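Sellico color names, data card

Version dated 11/10/2021. Maintained by Carys Ellis at Prasora.

Sellico is a word list of color names as home bakers write them. It has 1,657 entries taken from recipe cards and handwritten icing notes collected in Jomholm and Ait Brahim. Each row gives the name as written, a cleaned spelling, the language, and a base color.

Files
names.csv: all entries
pairs.csv: 629 mixes, such as "two red, one yellow"
sources.txt: the 33 collections used

Known problems
Base color was assigned by one person. Twelve entries have no language set. "Peach" and "apricot" were merged in the first version and are still not fully split. Brand names were kept when the writer used them as a color.

License: free to use with credit. Send corrections by email.
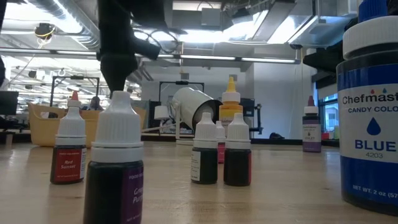
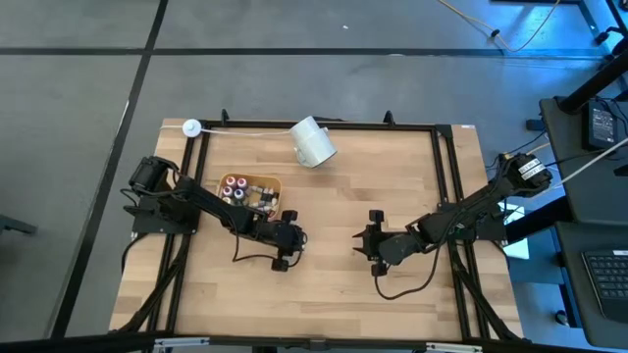

Carys, the peach rows in pairs.csv still point to the old merged name. Can you fix those before the next version? I have a list if it helps.
Jomholm reader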